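Graro 247 Liquid Detergent for Colored Knits
Made by Trukidano. Sold by Derkach Laundry Supply.
Case of 6 bottles

Product details

Graro 247 is a low-foam liquid detergent for colored T-shirts, polo shirts, and other knit garments. It contains no bleach and no optical brightener, so pale shades are not shifted toward blue over repeated washes. It may be used in front-load and top-load machines. Fragrance-free.

Directions

Sort by color. Turn printed garments inside out. Set the dose by soil level and water hardness, using the chart on the bottle. Pour into the dispenser drawer, or into the empty drum on machines without one. Do not pour undiluted product onto fabric.

Maximum wash temperature is 133 °F. Where the garment care label gives a lower limit, follow the label.

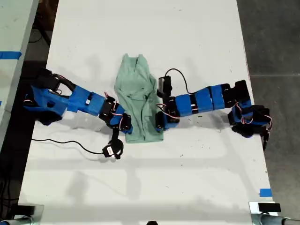 One buyer reports that the full dose was too much in soft water and left shirts stiff, and that going down to the light-soil line on the cap fixed it. Derkach reply: correct. In soft water, start at the light-soil line and go up only if collars and cuffs are not coming clean.

Drying and folding

Remove the load when the cycle ends. Shake out each garment and pull the side seams straight. Dry on low heat or on a line out of direct sun. Fold only when the hem and collar are fully dry, as these areas have more layers and hold water longest. 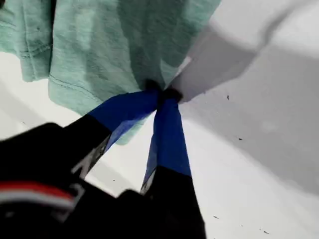 Seam or hem stitching on a mint green garment.

Storage

Keep closed and upright. Protect from freezing. Shelf life is 2 years unopened. Product that has thickened in the cold may be used after it returns to room temperature and is shaken.

Not for use on

Silk, wool, leather trim, or items marked dry clean only.

Related items

Citstead measuring cap, fits all Graro bottles
Citstead hand pump
Graro stain pretreat for knits

Page updated July 14, 2023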